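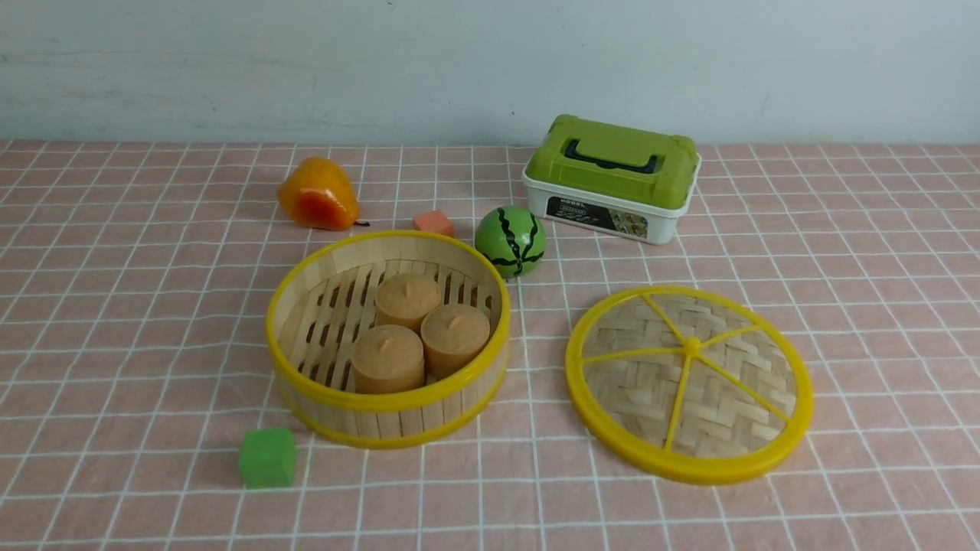
Steamers and Play Food

The play kitchen corner at the Cedmont children's library has been open since May. Hatice Yurt put together the steamed food set, which goes out on the tiled table most mornings. The basket has a thick yellow rim with a second yellow band at the base, and the slatted floor is pierced like the one in a full kitchen steamer, so children can see where the steam would come up. The buns are light brown with faint pleats and a small point on top. The lid lies flat and can be set beside the basket while the food is being served.

The rest of this page covers how the set is used and looked after.

Borrowing
The steamer set can be used in the corner at any time before 2 in the afternoon. It can also be signed out for two weeks by families and home day cares. Ask at the front desk for the Ondberg box. There are some 200 toys in the lending collection, and the kitchen sets are on the lower shelves.

Play ideas
Younger children mostly fill the basket, close it and open it again. Older ones like to take orders and write them down. Zübeyde Taşdemir runs a pretend restaurant at story time with up to 8 children, and the order pads she made are in the drawer under the register.

Care
Wipe the steamer with a barely damp cloth and let it dry with the lid off. Please do not soak it. The buns can be washed by hand in warm water with a little dish soap.

Returns
Check that the lid and all the food are in the box before bringing it back. Loose pieces found later can go in the tray by the door.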